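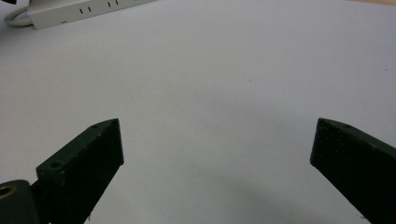
How long should I leave my sourdough starter before its first feed?

Leave it for a full day at room temperature, then feed it at the same time every day after that. Mornings suit most people.

Section 2: Waking up your Pramanik starter

1. Tip the whole sachet into a clean jar that holds at least 700 ml. It'll climb more than you'd think!

2. Add 58 g of strong white flour and the same weight of lukewarm water. Stir until you can't find any dry bits (a chopstick is brilliant for the corners).

3. Rest the lid on top without screwing it down.

Caution: never seal the jar. Gas builds up as the starter gets going, and glass can crack.

4. Next day, spoon out half, then feed what's left with the same amounts as before.

5. Repeat daily until it doubles between feeds. The first really bubbly morning is a lovely moment, so do keep an eye on it.

Note: a grey liquid on top just means it's hungry. Stir it in or pour it off, then feed. Pink or orange streaks are another matter: throw the lot away and scrub the jar.

6. Once it's doubling, go straight to the Kedonham loaf in section 3, which takes 525 g of flour and makes wonderful toast. Vandana Awasthi, who wrote the recipe, likes hers with a handful of rye swapped in, and we'd happily eat that version all week.

Going away? Feed it, put it in the fridge and it will keep for 2 weeks.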